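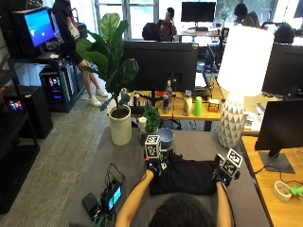

Blog > Around the house > Laundry

Folding the black things last

Monday, by Prodromos Liapis

5 min read

I used to fold the washing on the bed. It is the right height for sitting and the wrong height for everything else, and a duvet is a poor surface for getting a straight edge. For a while now I have done it at a table, sitting down, and I'm not going back.

The main thing is a flat surface with enough clear space in front of you to lay a piece out at full width. You don't have to empty the whole table. A lamp and a couple of plants can stay at the far side, as long as you can stretch both arms forward without knocking anything. I had a bowl too near the front for months and kept catching it with sleeves.

Colour matters more than I expected. Black cloth on a grey top is easy enough to see as a shape, but you can't see much inside the shape. Folds, seams and hems all go the same dark colour, and a bunched-up black piece could be nearly anything until you get hold of an edge. So I do the pale washing first, quickly, and leave the black things until the end when I have the lamp on.

This is how I do each one.

Put the heap down in the middle and don't try to shake it out in the air. Find any edge with one hand and hold it. Run the other hand along until you reach a corner, or the far side, then pull the hands apart. You want the cloth stretched but not tight. Most of the rumples go at this point and the rest can be smoothed outwards with the flat of the hand.

Then fold it in half, side to side, and check the edges meet at the end nearest you. Fold again the other way. For a tea towel or a napkin that is enough. A T-shirt needs the sleeves turned in first - I do both before the first fold, otherwise one side ends up fatter than the other.

Jersey is the worst. It stretches as you pull, so two edges that matched a moment ago no longer do. I lay it down, let go completely, and then fold from where it settles. Cotton that has been left in the basket overnight is nearly as bad and sometimes I just iron it.

The black tablecloth from Rarnel is the one piece I can't do properly sitting down. It's 200 cm long and hangs off both ends. I fold it in half standing up, then sit and treat it as a normal piece. The label says Costero on one corner and I use that to tell which side is up.

I have tried a folding board, a Grillura one, and gave it away after 2 weeks. It was fine for shirts and no use for anything else, and it took up more room on the shelf than the shirts did.

Socks I still do on the sofa.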